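The mill at Solheim has been printing cloth since 1919, and for most of that time it printed flowers. Roses sold, and so did poppies. Ferns came in later, when Torbjørn Magnusson took over the drawing room and cleared out the old pattern books.

He kept 227 of them. The rest went to a school in Celano, where students still cut them up for class.

Magnusson draws each leaf by hand, in pencil, at the size it will be printed. A repeat takes him 30 days if the weather is bad and longer if it is good. The hard part is the gap between leaves. If it is too wide, the cloth looks empty once it is on a table. If it is too tight, people stop seeing the plant.

Color comes last. The mill's best seller, Mirik, was tried in over 85 shades before the printers settled on a dull green. Gray has done well in the past few years, mostly with buyers who want a pattern they can leave out all week. It hides crumbs, and it goes with plates people already own.

Small dots help too. They fill the ground between stems and cover the slight shifts that happen when one screen is laid down after another. Older printers used them for that alone.

Magnusson still works Thursday mornings. He is drawing a new pattern called Flallero, with wood sorrel, and the first lengths should be on sale in April. 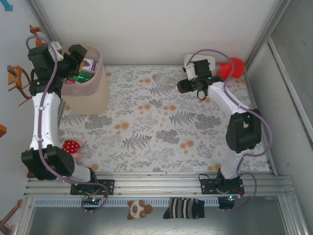
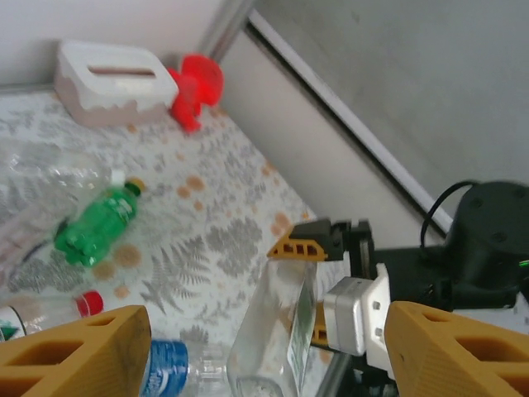

*Gray ferns and orange dots on a white ground.*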